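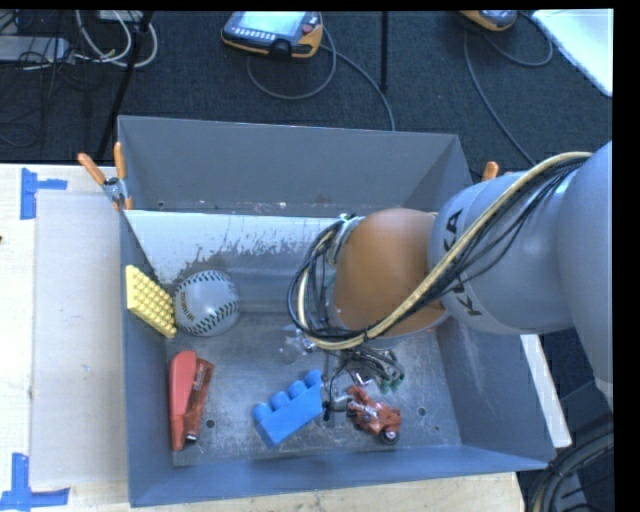
Gruvham's position, relayed through the wall while I was still hanging up my coat, is that a sorting bin with a baseball in it has stopped being a sorting bin and become a drawer.

2018-03-14, bench notes

Fair, as far as it goes. I told Gruvham the ball stays until the tray job is finished, and then we can argue about drawers.

Contents this morning: white baseball, yellow block with the bumps, blue building block with four studs, toy motorcycle, the red thing with the silver and black tip. I have written "red thing" on the tally sheet as well. If anyone knows better, there is a pencil on a string.

The ball goes to the foot of the sloped panel and likes it there. The yellow block leans on the left wall. Blue one out on the floor where you can get at it.

Floor of the bin is scratched to bits and the panel is scuffed where the white gives way to gray. Curcombe wants 500 for a new one, plus delivery, and can't do it before June. Moen says paint. Moen always says paint. Last coat lasted 6 days.

Round holes in the floor: leave them. I had a plug in one and it came out with the first load of blocks and spent a week being sorted as a toy.

Zalik shipment is roughly 100 mixed pieces, no list, one box. Plan is to tip in 6 at a time and put each lot back in its own bag before the next. Last time we skipped the bags and I am still finding bricks in the screw tin.

To do: bag labels, wipe the rim, ask about the red thing.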